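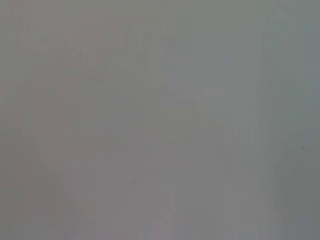
Figure 1. Wrist camera, Filen cell. Gray across the whole view, nothing identifiable.

Robot Systems Lab, Istelthorpe
Handout: When the camera is running and the robot can't see
Instructor: Fouad Akl
Last updated May 16, 2023

Read this before the lab session in the Daly building. We will go through the case in class and you will write the fault report afterward, so bring questions.

Background

The Filen cell is the small pick-and-place station at the back of the lab. It has a Koltov arm on a fixed base, a parallel gripper, and a camera mounted at the wrist. The arm moves to a viewing pose, the camera takes an image, the software looks for a part, and the arm goes down to pick it up. The tray location is taught, so the robot has a rough idea of where to go even before it looks. The camera supplies the correction.

That last point matters for this case. A robot with no taught location and no image would have had nowhere to go. Ours had a default.

What happened

Two students were running the pick routine. The arm reached the viewing pose, paused, and started down as usual. It went 17 mm below the pick height and pushed the gripper against the tray. The force limit tripped and the controller stopped the arm. One finger was bent. No one was inside the fence and no one was hurt.

The operator screen showed the camera status as green the entire time. The students had the status page open and did not have the live view open, which is how most of us run the cell. When they opened the live view after the stop, it was gray.

What the log says

The log has the normal start messages, then a part search with no match. The routine is set to retry up to three times before it gives up. It used all of its retries and still had no match. At that point it should have stopped and asked for an operator.

It didn't. A setting left over from an earlier project told it to use the last good offset if the search failed. The last good offset came from a different tray with a lower floor. The height was wrong for the tray in the cell, and the arm went where it was told.

The camera status was green because the status check looks for one thing only: has a new image arrived in the last two seconds? Images were arriving on time. The check had no opinion on what was in them.

Reading a bad image

Students tend to look at a view like Figure 1 and name a cause right away. "The lens is dirty." "It's touching the tray." "The focus slipped." Any of these could give you a gray, soft picture. The picture alone does not choose between them. In your reports, keep these separate:

Observation - what you can point to. There are no sharp edges anywhere. The tone varies slightly from side to side. No gripper finger and no tabletop can be made out.

Interpretation - what might explain it. A surface very close to the lens, or a view badly out of focus.

Cause - what you have shown by test. You will usually need to put hands on the hardware, with the power locked out, before you can fill this in.

I mark down reports that put an interpretation on the cause line. It is the most common mistake in this assignment.

Also be careful with faint shapes. Figure 1 has a lighter, blocky patch near the top center that is roughly rectangular. If you know there is a tray in the cell you will want to call it the tray. Don't. You are adding what you know about the cell to what the image shows, and the next person to read your report can't tell which is which.

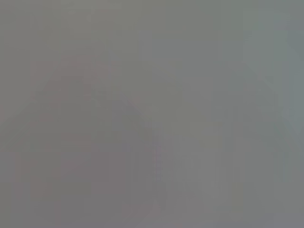

Figure 2. Wrist camera, same session as Figure 1. Low contrast, with faint blocky markings in the lower center.

The small repeating squares in Figure 2 look more like compression blocks than like the texture of anything real. This is worth knowing for two reasons. First, they are easy to mistake for detail. A person may read them as a grid or a label, and a simple feature detector may pick up corners there if the threshold is set low enough. Second, if the blocks come from compression, the file you are looking at has less information in it than what the sensor produced. If you are going to measure sharpness, do it on the uncompressed image before it goes over the network. If you only have the saved file, say so in the report.

Do not stretch the contrast and then describe the stretched version as if it were the original. You may include a stretched copy next to the original if it is labeled. Stretching a view like this mostly makes the blocks and the color tints stronger.

The two figures are not numbered by time. The image export dropped the timestamps, so don't build a story in which one view turns into the other. Several reports last term did this and the reasoning did not hold up. Fixing the export is on the list for June.

What we know and don't know about the cause

We know why the arm went too low. It used an old offset after the search failed, and this was reproduced on the bench with the camera covered.

We do not know why the view was gray. The camera was taken off the wrist before anyone had recorded the position of the focus ring, and the cover window was wiped at the same time. The camera worked after it was put back. Either the ring or the window could have been the problem, or neither. That evidence is gone.

Please learn from this. After a stop, take your notes and save the images first. Cleaning is a change to the hardware, and so is turning a ring "just to see."

Where the protection failed

Work through the layers in order.

Image content. No check existed. A frame with almost no contrast was treated the same as a good frame.

Part search. Worked. It correctly reported no match.

Failure handling. Wrong setting. A failed search should never lead to a downward move on this cell.

Offset storage. The saved offset had no tray name attached to it, so the software could not tell that it belonged to a different tray.

Operator display. Green meant "images arriving." Everyone in the room read it as "camera OK."

Force limit. Worked. It is the reason we lost a finger and did not lose a wrist.

Note that the force limit is the last layer. It acts after contact. If you find yourself relying on it in normal operation, something above it is already broken.

Changes made to the cell

The old-offset setting has been removed from the routine, and a failed search now holds the arm at the viewing pose until someone acknowledges it. Stored offsets carry a tray name. The display label was changed from "Camera OK" to "Frames arriving," with a separate line for image quality.

The image quality line is blank for now. Filling it in is your lab task.

Lab task

Write a check that takes one wrist image and returns pass or fail. Use any measure of sharpness or contrast you like, but you must be able to explain it on the board. Test it on good views, on a covered lens, on a defocused lens, and on a plain sheet of paper held at normal working distance.

The paper is the hard one. A plain surface in good focus also has very few edges, so a check that only counts edges will fail a healthy camera. One way around this is to put a known mark where the camera can see it from the viewing pose and look for that mark. Another is to check only at a pose where the view should always have detail. Think about what each choice costs in cycle time and what happens when the mark gets dirty.

Decide also what the cell should do on a fail. "Show a warning" is not enough of an answer. State where the arm stops, whether it may move on its own after that, and who is allowed to clear the fault.

For the report

Start with the sequence of events, in plain words, with log lines quoted where you use them. Then observations, interpretations, and causes under their own headings. "Cause not established" is an acceptable entry and will not cost you points if it is true. Then the layers, and which of them you would change first. Keep the student names out of it - write "operator."

Lockout reminder: the Koltov controller keeps the arm powered after a force stop. The fence gate must be open and the lock on before you reach for the camera or the gripper.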